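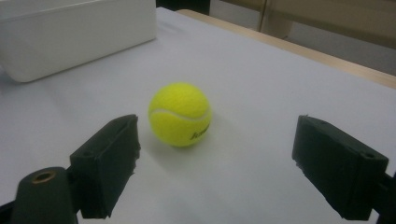
SPEAKER NOTES – Felt, Seam and Core: What Wears Out in a Tennis Ball

Speaker: Nermin Akyol
Session length: 30 minutes, questions included
Handout: ball care sheet, one page, at the door

1. Opening (keep it short)

Introduce yourself and the subject. The talk covers the ball only. Rackets and strings are Beril Tekin's session, right after the break. Send string questions to her.

Ask who in the room buys balls for a club or school. If most hands go up, spend more time on section 5 and cut section 3 by half.

Say early that a ball has two separate lives: the pressure inside the core and the felt on the outside. They end at different times. Most of the arguments at courts come from mixing up the two.

2. Parts of the ball

Go back to the opening slide. Point to the felt first, then the white seam. The seam curves across the ball and divides the felt into two lobes. On a standard ball the cover is two pieces of the same shape, something like a rounded dumbbell, and the seam is the line where they meet.

Point to the surface. The felt has a fuzzy nap and the color is slightly mottled. Explain that the eye reads an even yellow-green from across a court, but up close the fibers catch light in different directions.

The dark lettering at the lower right is printed on the felt. Only the start of it shows before it curves away. Use it to introduce print wear. Printing sits on the fibers, so when the fibers go, the print goes with them. A faded logo is a quick sign of felt loss, but it says nothing about pressure.

Under the felt is a hollow rubber core, made as two half shells bonded together. Pass the cut sample around now. Get it back before section 4.

3. Pressure

A pressurized ball holds gas above the outside air pressure. Rubber leaks slowly. The can is pressurized too, which is why the ball keeps on the shelf. Once the can is open, the loss begins whether or not anyone plays.

Pressureless balls get their bounce from a thicker, stiffer shell. They start out feeling hard and heavy. Their felt wears down while the bounce holds, so people keep them far too long.

Drop check, for the demonstration:
– Hard floor. No carpet, no mat.
– Mark a height on the wall with tape. We use a shoulder-high mark at the club.
– Drop, don't throw. Open the hand and let go.
– Compare with a ball from a new can at the same room temperature.
– Repeat on a different part of the ball.

Mention temperature here. A cold ball bounces lower. Balls left in a car overnight in October should come indoors for a while before anyone judges them.

If the lectern microphone picks up the bounces, step to the side of the stage.

4. Felt

Felt controls drag, and drag controls how fast the ball slows in the air. It also affects grip on the strings and on the court. A bald ball flies faster and takes less spin. A fluffed ball slows down and feels large.

Three court surfaces, one line each. Hard courts scrub the nap. Clay packs into it and adds weight. Indoor carpet is mild on the felt but leaves lint, which should be picked off by hand.

Wet felt is heavier. Dry the balls in open air, spread on a rack. No clothes dryer with heat, no radiator. Heat is hard on the bond at the seam. A lifted seam can't be repaired well. Retire the ball.

5. Keeping a club supply

Our own numbers for last season: 1555 balls bought for practice, all courts combined. We sorted at the end of every session and logged each ball that came out of the baskets. Some 15 percent were pulled for felt while the bounce was still fine. Those went to the beginners' wall.

The sorting method uses 4 bins:
– Match practice: full bounce, even nap, print readable
– Drills: slightly low bounce or worn felt
– Wall: bald or uneven, still lively
– Out: dead, split, or seam lifting

Label the bins on the front and on the lid. People stack lids.

Storage: dry shelf, no direct sun, lids closed. Pressurized storage tubes slow the loss. They do nothing for felt. We tried the Galska tube and the Onov tube side by side. Both seals held for the season – the Onov lid was harder to turn with cold hands. I have no figures good enough to show, so leave it at that.

Mixed ages in one basket are a coaching problem. A player who gets a lively ball and then a flat one starts changing the swing to match. Write the month of opening on the basket tag.

6. Likely questions

"Can a dead ball be repressurized?" To a degree, in a powered or pumped tube, over days. Results vary by core. Not worth it if the felt is gone.

"Does a washing machine restore felt?" It cleans it. Worn fibers don't come back.

"What about recycling?" The bonded felt and rubber are difficult to separate. Ask the local collection point what they accept before shipping a box.

"Why is mine a different shade?" Dye lots, sunlight and dirt.

7. Close

Remind them of the care sheet. Collect the cut sample and the tape. Hand over to Beril. The clicker stays on the lectern.

Related
Beril Tekin: String Tension for Club Players
Care Sheet: Balls, Baskets and Bins
Beson Court Surfaces Workshop – Notes
Sorting Log, Blank Form

Contact the program desk | © Beson Racket Club | Back to top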